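4.2 Sorting by hand on the tray

Much of what we came to understand about small grain work in the Kosau households we learned sitting on the floor, where most of it is done. Of the 183 sessions we followed, only nine took place at a table, and the people who worked that way told us, a little sheepishly, that they found it awkward and would go back to the floor as soon as we left. A tray on the floor leaves the whole arm free, and one can tip it toward oneself, or away, without thinking much about it. Oleksandra Stetsiuk, who kept the household diaries for this part of the study, was fond of pointing out that the word people used for the job was simply "gathering" — the same word they used for bringing in the washing.

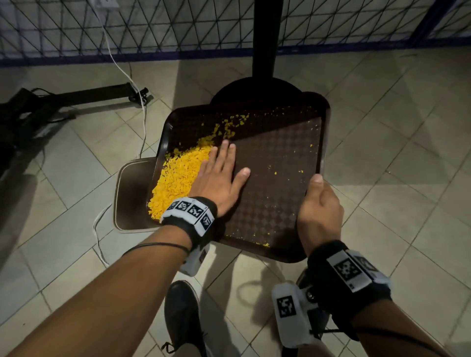
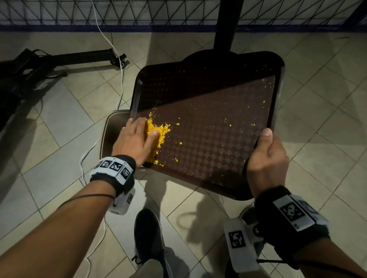

Figure 4. Gathering yellow material toward the left rim of a brown tray, left hand flat, right hand on the opposite side.

What interested us most was how differently the two hands are used, and how seldom anyone could explain it when we asked. The flat hand does the moving, and the other holds the tray and makes the small changes of slope that a visitor hardly notices. Mogensen's early account of kitchen work treats the holding hand as idle, and we were inclined to agree with her until our second week of visits. By then we had tried the task ourselves (rather badly, it must be said) and had lost a fair amount over the far side. Stray crumbs were treated with great patience. In 15 of the homes they were left until the main heap was settled and then brushed in with the edge of the palm, a habit we return to in Section 4.3.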